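How a Robot Arm Learns Its Way Around a Kitchen

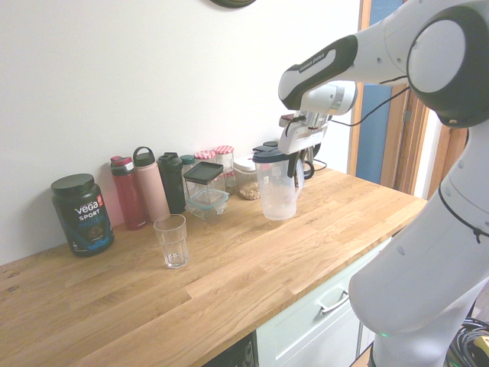

The arm's gripper hangs over a pitcher with a dark blue lid. An empty glass stands on the same counter.

Picking up a pitcher is easy for you. You look at it, reach out, and lift. You don't have to think about how far away it is or how hard to squeeze. A robot arm has to be told all of that, or it has to learn it.

Emrys Gethin and Lleucu Prosser are working on an arm at home in Tullham. They call their project Trellska. They want the arm to do small kitchen jobs, and the first job on their list is pouring a glass of water.

What is the arm made of?

A robot arm is a chain of stiff parts called links. The places where the links meet are called joints. Your own arm works in a similar way. Your upper arm is one link, your forearm is another, and your elbow is the joint between them.

Inside each powered joint is a motor. When the motor turns, the next link moves. At the end of the chain is the wrist, and after the wrist comes the gripper. The gripper does the job of a hand, but it has fewer fingers than you do. In the photo, the fingers are white and point down.

Cables carry power and messages to the motors. They have to be long enough to let the arm bend and stretch. If a cable is too short, it can pull loose when the arm reaches out.

How does it know where to go?

The computer gives each joint a number. The number is an angle, measured in degrees. A joint at 180 degrees is straight, like your arm when you hold it out flat. (Some robots count from a different starting place, so you have to check.) Put all the angles together and you have a pose.

To move the gripper, the computer works out a list of poses and sends them to the motors one after another. Trellska sends 30 poses every second. Each one is only slightly different from the one before, so the arm moves smoothly.

Lleucu writes down every practice reach in a notebook. By the end of February she had 1,341 of them. Many were misses. She keeps the misses too, and marks each one with the reason: too high, too far left, closed too soon.

Why is a pitcher hard to pick up?

A clear pitcher is hard for a camera to make out. Light goes through it, and the computer may pick up the wall behind it instead of the plastic.

The handle matters as well. If it points the wrong way, the gripper has to come in from another side or turn the pitcher first.

Then there is weight. A full pitcher is heavier than an empty one, and water sloshes when it moves. Emrys's rule is that a new move is always tried with an empty pitcher first.

Other things on the counter can get in the way. Bottles and jars at the back are fine as long as the computer knows they are there. If it doesn't, the arm may swing right into them.

Staying safe

A robot arm can't feel sorry, and many arms can't tell that they have bumped you. If you ever work near one, follow these rules:

Have an adult with you.
Know where the stop button is before the power goes on.
Keep your hands, hair, and sleeves away while it is moving.
Turn it off before you touch a cable.

Try it yourself

Put an empty plastic cup on a table. Ask a friend to close their eyes and be the robot. You are the computer. Use only short orders, such as "elbow bend," "wrist left," and "fingers close." See how many orders it takes to pick up the cup, then move the cup and try again.

Words to know

Link: a stiff part of a robot arm.
Joint: the place where two links meet.
Gripper: the part that holds things.
Pose: the angles of all the joints at one moment.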